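**Brirkine twin-arm cell – safe use notes, rev. March**

Both arms on one front rail, fixed plates. Before power-up: check plate bolts, check cables clear of the elbows, hands out past the rail. No reaching in while either arm is live – E-stop first, allways.

Shared sheet work, a blue-green piece:

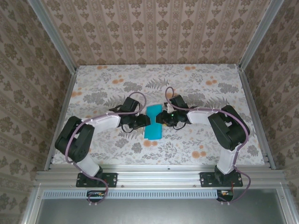
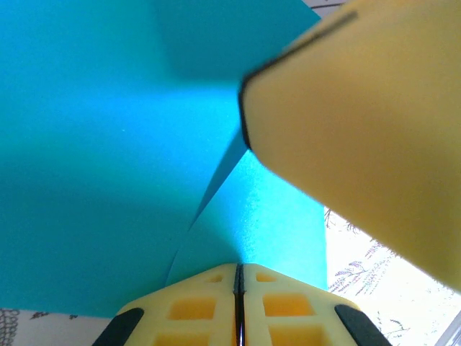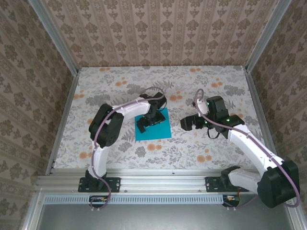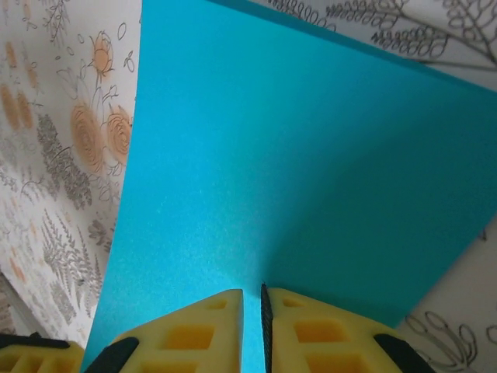
Supply 230 V, own socket pls. Log any stop over 10 seconds. Finger pads – swap as a pair, never singly. Order no. 804 (pads), 1396 (cable set), both from Isau. Guard panel sold seperately.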